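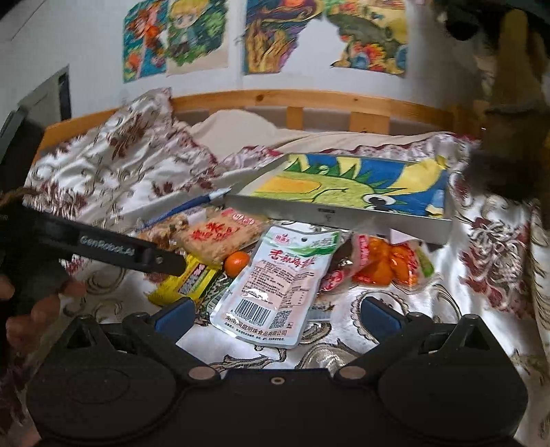 My bed has turned into the kitchen cupboard, the art room and the post tray, Mandla Masilela wrote to us last October, and I'd quite like to sleep in it again.

Reading time: 3 minutes

I've kept that message because it sums up most of our work better than I ever could. Hello, by the way! I'm Boris Begović and I run Farnar, a small tidying service based in Irnside. We come to your house, we sit down with you beside whatever has piled up, and we go through it together until there's somewhere for it to live.

Bedrooms are my favourite. I know people expect me to say kitchens, but a kitchen mostly tells you what to do with it. A bed is different. It's big and flat and it's right there when you walk in with your hands full, so on go the snack bars, a pen, the drawing somebody was halfway through, and by the evening you're moving the lot to a chair (and then back again in the morning — I've done it for weeks at a time myself).

How we work is pretty simple. We start with food, and it all goes into one bag for the kitchen, opened packets first. Then pens and paper. Drawings get a proper place, flat, and I won't ever tell you to bin one. Last come the tubes and bottles, and this is where people get stubborn with me. There's always one that's been squeezed to within an inch of its life and still gets kept for best! 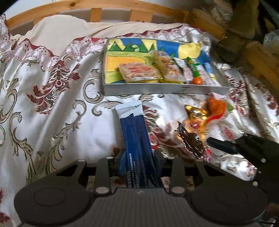 Flattened blue tube, patterned bedspread.

We don't sell boxes or baskets. I used to recommend the Vukari ones and ended up with a hallway full of them, so now we use what you've already got, shoe boxes included. Our own office is two rooms in an old terrace on Olivares Road, built in 1873 and not blessed with a single straight shelf, so please don't picture anything glossy.

A first visit costs £50 and takes a morning. Bring tea. If you'd like to do the rest on your own after that, lovely, and if you get stuck halfway just ring and I'll talk you through it. The bedspread can wait till we've finished, no need to iron anything for me.

Last updated: Sunday, June 11, 2023

Contact | © Farnar, Irnside | Back to top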